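Search the notebook
Search
Kutach workshop notebook
Last updated: 20 August 2020

Bottles, caps and where the plant lives

Right, I've put this off since April and today I finally got on with it. The stock list for the small things (bottles, caps, lids, tubs, the bits that roll under benches) had stopped matching what was in the drawers, and I was fed up with opening a box marked "blue" and finding everything except blue. So: kettle on, drawers out, everything onto the floor on an old sheet, and a fresh page.

First thing I did was look at the long ledge behind the big table, which has been our colour shelf for ages. I like it a lot. You can see from the doorway what we've got out, and it stops people digging in the boxes with both hands. The old habit was to put things back wherever there was a gap, so I've started setting them in pairs by colour. Much nicer to look at, and much quicker when you're trying to find the other one of something! 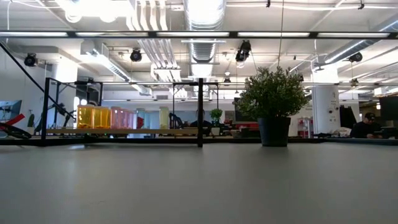 Big table with the plant, colour shelf behind.

Order along the ledge from the left is yellow-orange, pink, pale blue, and then the yellow-green on its own at the far end. That one doesn't have a partner. The stock list swears it does, so either it's gone to Gronow with the loan box or it's been put somewhere clever. I've written "partner?" against it in pencil. If you've got it on your desk with paper clips in it (you know who you are) I'd like it back please, no questions.

The ledge is good for looking and bad for storing. Anything translucent gets grubby quickly, and I was forever wiping finger marks off the ambers, so whatever we aren't using goes back in a lidded box now. Washing-up liquid, warm water, soft cloth. Please don't use the blue scrubby pad! I did one tub with it last spring and it came out looking frosted, and it's never been right.

Labels next. I had a roll of 255 from Brusex and assumed it would see me out for the year, and I'm nearly a third of the way down it already. They peel off cleanly if you get them while they're new, and they don't if you leave them a month. Label on the box, never on the bottle. I'll say that again further down because I know how people read these.

Then the plant. I've been arguing with myself over where it should live, which sounds daft but it does get moved more than anything else we own. Somebody wants the table, so it goes on a chair, then somebody wants the chair, and so on round the room until I find it behind a door. I had a look at putting it over by the red shelving and didn't like it, too far from anything. The floor was never going to work either, it'd get kicked within the hour.

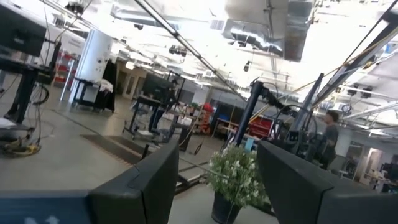
My rule for the moment is that the plant stays on the big table, and if you need the space you slide it along and slide it back. Lift it by the pot, with a hand on either side, and not by grabbing the greenery. All those small white flowers in among the leaves are what people catch with their sleeves. A dark pot is handy on the pale tabletop as well, you notice straight away if it's been left too near the edge. While I was at it I priced up a second one in the Rarkasari catalogue, a shade smaller, and I've put it on the wish list under "nice but not urgent". Also on the wish list: a tray with a lip all the way round, deeper than the ones we have, for the tubs.

Floor notes while I think of it. The coiled cables by the standing desk want tying up. The yellow and black ones have got into such a tangle that I gave up looking for the ends. Velcro straps are in the second drawer of the red cabinet, or they were this morning. And the cart with the black cloth over it needs to be parked somewhere and left there, I've moved it twice today to get at a plug.

Back to the count, which was the real job and took up most of the afternoon. Caps, bottles and tubs together, the old list says 1,105. I got 86 fewer than that. I did the caps again, because caps are what I always get wrong, and came out with the same answer, so I'm believing it. Most of the gap is small caps. They're light, they roll, they end up in coat pockets. A few will be in the hoover.

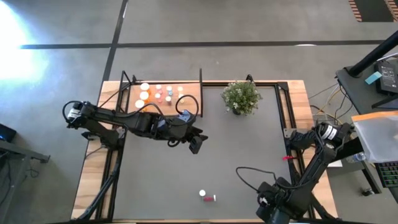
Big caps and small caps are going to be kept apart from now on. I used to tip them all in together and sort by colour only, and it was hopeless, the little ones slid down to the bottom and you had to empty the lot to find a single white. On the wooden tray I like the large ones in a line down one side and the small ones spread out with some air between them. The three big cream-white ones are on their amber bottles down the left, and the eight small ones sit to the right of them in a loose sort of grid. You can pick up any of those without knocking its neighbour over, and if there's a gap you see it. I don't mind about the colours being mixed on the tray as long as they go back to their own boxes afterwards. Pink is the awkward one. We have plain pink, pink and white, and a few I can't decide about, and they've all been living under "pink". I've split the box with a bit of card for now. It leans, but it does the job.

New boxes: I'd like shallow ones with clear lids, and they need to fit the shelf, which is 800 mm across inside the uprights. I measured it twice and wrote it on the end of the shelf in pencil so I don't have to crawl in there again.

Left to do:
- find the yellow-green partner, ask Gronow about the loan box
- recount the large caps only
- second roll of labels from Brusex before this one runs out
- label on the box, never on the bottle (told you)
- proper divider for the pink box
- strap up those cables

Sheet's folded up and back in the cupboard. There are still four caps on the windowsill which I found under the radiator after I'd closed the count, so add those on before anybody quotes my total at me.

Contact the workshop | © Kutach workshop | Back to top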